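Wood finish for a kitchen table that gets used every day

Drunholm Home Forum > Furniture and Woodwork > Finishing

Started 2021-06-08

tallowbench
Posts: 554

I have a dining table that needs refinishing and I keep going back and forth on what to put on it. It is solid wood, stained a reddish brown by whoever owned it before us, with some kind of film finish that has started to go cloudy and soft at the two places where people sit most. You can drag a fingernail through it near the edge.

We eat three meals a day on it, homework gets done on it, and it takes hot plates, spilled milk, and a wet rag several times a day. I want something that will last, but I would also like to fix it in place when it gets damaged. I don't have a garage, so whatever I use has to go on in the dining room with the windows open.

Choices as I see them: oil-based poly, water-based poly, hardwax oil, or plain shellac. What would you do?

gravelpit_west

Oil-based poly, satin, wiped on. Thin the first coat, then put on two more at full strength. Mine has been on since the kids were in diapers and the only marks are from a fork.

The soft spots on yours are from skin oil and hand lotion. Old lacquer does that. Whatever you pick, you have to get all of the soft stuff off first or the new coat will peel there.

quarterround

I would not use oil-based poly inside a house you're living in. The can will say it's dry overnight, and it may be dry to the touch, but you'll smell it for a week. Water-based has come a long way. It's clear, it doesn't yellow, and you can recoat the same day.

gravelpit_west

Clear is the problem. On a dark reddish table water-based looks flat and a little blue. I did a mahogany sideboard that way and stripped it again the next January. Poly with some amber in it is right for that color.

quarterround

It looks blue if you put it straight on bare wood. Seal it with one coat of dewaxed shellac first, let it dry, scuff it, and go on from there. The shellac gives you the warmth. I've done it on walnut and cherry.

Odelltrim

Hardwax oil. I use Trirkero and have for years. Two thin coats, buffed hard, and when someone leaves a ring you sand that one spot and rub a little more in. You can't do that with poly of any kind. With poly you either live with the scratch or do the whole top.

It does need care. I redo mine every January when the house is dry and we're inside anyway. Takes an evening.

marshlamp

I had the opposite experience with hardwax oil. We used Trirkero on a table with small kids and every glass left a mark. Maybe we put it on too thick or didn't wait long enough before using it, but the store told us a few days was plenty. I would not put it on a table that gets wiped down several times a day.

Odelltrim

A few days is not plenty. The top should be left alone for two weeks if you can manage it, and no wet rag in that time. Dry cloth only. Too thick is the usual trouble, too. If it feels sticky the next morning, there was extra left on the surface.

tallowbench

Two weeks without a table would be hard here. We could eat in the kitchen for four days, I think, and then I'd have a fight on my hands.

Question on color. If I sand down to bare wood I lose the stain. Do I need to match it, or will the wood be close on its own? I'd like to keep it dark. The chairs are the same color and I'm not redoing four chairs.

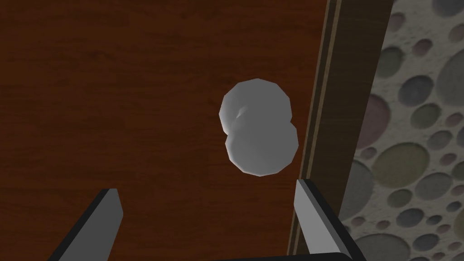 My worry is going through unevenly. The grain runs the long way and I've got a random orbit sander, but I've never done a surface this size. If I leave stain in one area and take it off in another, I assume it will show through whatever goes over it.

gravelpit_west

It will show. Don't start with the sander. Start with a chemical stripper and a plastic scraper and take off only the finish. A lot of the stain stays in the wood if you're gentle. Then clean with mineral spirits, let it dry, and look at it in daylight. While the spirits are still wet on the wood you get a fair idea of the color it'll be under a clear coat.

If it's patchy after that, sand it all to the same point and restain.

quarterround

Agree with all of that. For the stripper, get the citrus kind if you're indoors. It's slow. Put plastic over it and leave it for a few hours.

Is it solid for sure? Look at the end of the board and see if the grain lines from the top carry over the edge. If it's veneer, put the sander away.

tallowbench

Solid. Lines go right over the edge and there's end grain on both short sides.

Hervieu_ridge

Late vote for shellac, which everyone skipped. It dries fast, hardly smells after an hour, fixes easily, and looks better than any of these on a red-brown wood.

gravelpit_west

It also turns white under a hot plate and comes off with a spilled drink. Not for a dinner table.

Hervieu_ridge

We use placemats. It isn't a burden. My parents' table was shellac and it's in my house now.

marshlamp

With kids? Placemats at breakfast, maybe. Not for homework and glue and whatever else.

Odelltrim

I'd say shellac is fine for the legs and apron and wrong for the top.

stillwater_joiner

Nobody has mentioned a wiping varnish. Kurketti makes one that I've used on three tabletops. It is oil-based, so it has the amber color, but the coats are so thin that the smell is mostly gone by the next day. You need more coats, four at least on a dining table. Sand lightly with 320 between them. Recoating a worn area later is easier than with brushed poly, though you still see the edge of the patch if you look for it.

quarterround

Four coats at a day each is the same four days he said he had, and then it still needs to cure. Water-based over shellac would be done in two and you could eat on it by the end of the week, carefully.

stillwater_joiner

True. Depends on whether he cares more about the look or the time.

tallowbench

I care more about the look, but not by a lot. I'm going to strip it first and see what color I have. If the stain holds up, I'll try the Kurketti and the shellac with water-based side by side on the underside of one of the leaves — that way I can put a hot mug on both and see.

gravelpit_west

Good plan, but give the samples a few weeks before the mug or you're testing uncured finish. And finish both sides of the leaves the same in the end or they'll cup.

Odelltrim

Put a patch of the hardwax on there too. I'll stop arguing if it loses.

tallowbench

Fine, three patches. I'll post the results when I have them. Does the stripper need to be neutralized, or is the mineral spirits enough?

quarterround

Read the can. Some of the citrus ones want a water rinse first, and then you have to let the wood dry out for a full day before you do anything else.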